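Nimier Hand-Held Gripper, two-finger
Item 2588

We've had the Nimier in the workshop for a good few weeks now, swapping it back and forth with the Dal Bello we already stock, and it's become the one people reach for first! It's a hand-held gripper tool with its own wide-angle camera, so you carry it about, do the job by hand and get the view from the tool as you go.

What we like

The grip closes smoothly and you can feel through the trigger how hard you're squeezing (the Dal Bello is a bit mushy here). Niall Dunbar spent an afternoon picking up teaspoons with both and said the Nimier let him be far gentler. It's well balanced too - most of the weight sits over your wrist, so your forearm doesn't ache after a long session.

What's in the box

Gripper with camera fitted
Spare finger pads, one pair
Marker plate
Charging lead and printed guide

Weight: 688 g
Battery: 20 minutes to swap and top up from half

How it compares

The Dal Bello opens wider and is still the better pick for boxes and big jars. The Nimier wins on small, fiddly things, and its camera takes in a huge amount of the room. From one spot in our Brudville workshop you get the ceiling lights, the shelving, the brick wall at the back and a second gripper with its square marker held up on the right. Straight lines do bend a lot towards the edges, so run the calibration before you measure anything.

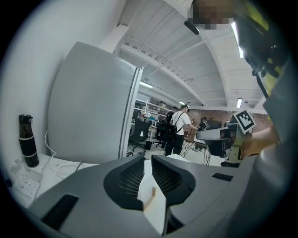 Fitting and spares

Finger pads push on without tools. Order them as item 1341, and ask for Bram Goossens at Drulia if you'd like a softer set - he cuts them himself and loves an odd request.

Page updated 28/02/2022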